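In Praise of the Basket on the Table

I have been meaning to write something in favour of the wicker basket for a good while now, and the cold weather has finally kept me indoors long enough to do it. Readers of the Farstead newsletter will know I have opinions about kitchens. This one I hold more firmly than most.

My view is that fruit and vegetables belong out where you can see them, in a basket, and that the crisper drawer is where good intentions go to wilt. I grew up in Laltden in a house with a deep fridge and a dark pantry, and I can't tell you how many soft things we found at the back of both. Out on the table, a sweet potato asks to be eaten. You walk past it with your cup of tea and you start thinking about soup.
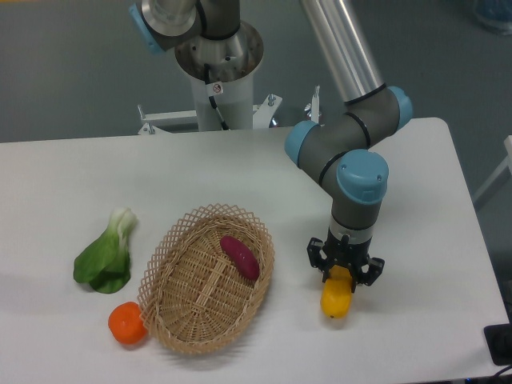

One sweet potato in the basket, and something yellow beside it.

I'm fond of the oval sort with a lattice rim. It has a bit of give to it, the air gets in, and it makes even a plain white table look as though somebody is expecting company (which in our house somebody usually is). Mine cost two dollars at the Irer church sale and has outlasted a very handsome ceramic bowl that cost me 51.

Now, I know the objection. Greens don't keep on a table, and I'll grant that freely. Bok choy wants the fridge, and I only bring mine out when I'm ready to decide about supper. But I do bring it out, and I lay it next to the basket, leaves and all, and have a good look at the colours together before I pick up a knife. Dark green next to that reddish purple is a lovely thing in January, when the garden has so little to offer.
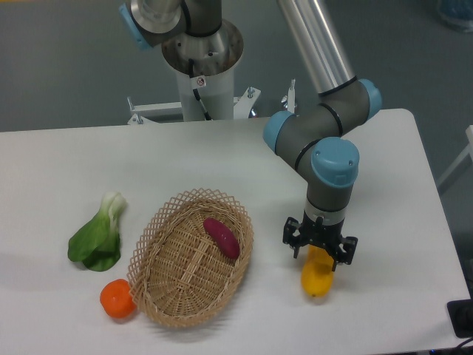
Page 2

My other argument is for children. We keep a set of toy vegetables for the little ones who visit, and they will fill a basket and empty it all afternoon, quite seriously, discussing where the tangerine ought to go. I'm convinced a child who has handled a pretend bok choy is a shade less suspicious of the real one. I can't prove it, but I've watched a few of them at supper! So give them a proper basket to play with, the same kind you use yourself, and let them leave things lying about the table while they make up their minds.
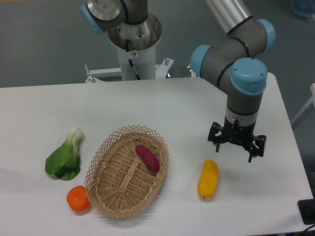

What to Put In It

Less than you think. A heaped basket hides whatever is at the bottom, and then you may as well have used the drawer. I keep to a few things, shop again when they're gone, and put the onions somewhere else entirely.

293 views | 2 comments | Share
© Farstead Newsletter | Contact us | Back to top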